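2018-06-21
Cloth station Kaltetti, collection day 2

Target for this task is 1000 good examples before December. The policy from the last training run still fails at the first grasp, so today I collected only the first part of the task: both arms go down, both grippers take the cloth, small lift, stop. Folding we leave for later.

Changes since yesterday:
- New wall panels are in, the tartan ones. Urkon station keeps the plain walls, so we can compare.
- Leader arms recalibrated. The left one had an offset in the wrist and I was correcting it by hand without noticing.
- Episodes are now saved under the Clultach naming. Please do not use the old folder, the Menzies script does not read it anymore.

I threw the cloth in again before every episode and did not arrange it. If I arrange it, I always make the same shape, and the model learns my habit. 5 episodes I deleted, in these the grippers closed at different times and one side slipped.
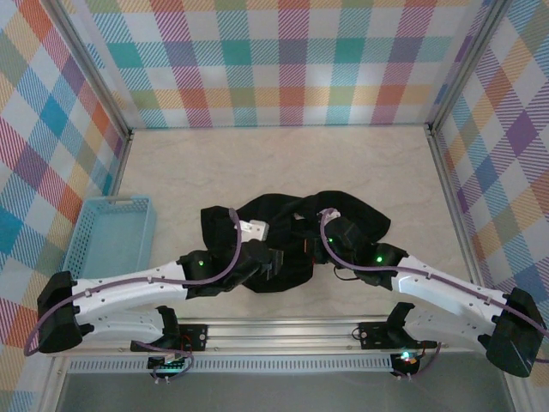
Start of the grasp is the part where my labels are weakest. I marked "contact" when the second gripper touches, but in the dark folds it is hard to see this moment from the fixed camera. With the black cloth, both grippers on it and the fabric bunched between them, I can use the small reddish-orange detail in the folds as a reference point when I step through the video. For a cloth without such a mark I have no good method yet.

To do: check if gripper current gives the contact time better than my eye. Ask for a second cloth in a light color. Backup of the disk was not finished when I left.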